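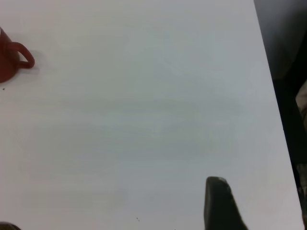 Progress report, Kirui neighborhood oral history project, 19/09/2022. Quick one, full numbers go in with the invoice. Interviews are going well, better than the spring. 40 people signed up, most of them from the streets behind the old Hornus mill. Kacper Pawlak is still doing the bulk of the recording. We meet people in their own kitchens when we can, otherwise at the library, plain white table, a red mug. Folks talk more over coffee than they do in the meeting room with the big chairs. Will keep doing it that way.

Transcripts. Behind. Should have been caught up by the end of August and we're not. Two typists, one out with her back for most of the summer. Ximena Olvera has taken over checking names and street spellings, and she found a batch where Nalo Street was typed as Nolan all the way thru. Fixed now. Seven interviews still need a second listen, mostly bad audio from the Lestum plant reunion (fans going, people talking over each other). May have to lose one of them.

Money. The $2,000 for equipment is spent. Two recorders, a scanner, memory cards, the rest on archive boxes. Receipts are in the shared folder. The scanner came late so photo scanning only started this month. Families keep bringing more than we asked for, whole albums, a wedding program, pay stubs from the mill. We said yes to all of it and now need a better way to log what goes back to who. Ximena has a paper sign-out sheet going. Ugly but it works.

Permissions. All signed except for one family where the daughter wants to read the transcript first. Fair enough. She has it. Nothing from that interview goes public till we hear back.

Listening night. Still want to do it at the library but the room we had in mind is booked solid, so looking at the church hall. Slightly smaller, free parking. Kacper is cutting short clips for it, mostly the mill strike and the flood, plus a very funny one about a goat. Need your logo in a bigger file size, the one we have prints blury.

What we need from you: the logo, a yes or no on moving leftover travel money over to typing, and whether the final report has to be on your form or can be a letter. Typing money is the urgent one. If it's a yes we can bring in a third typist right away.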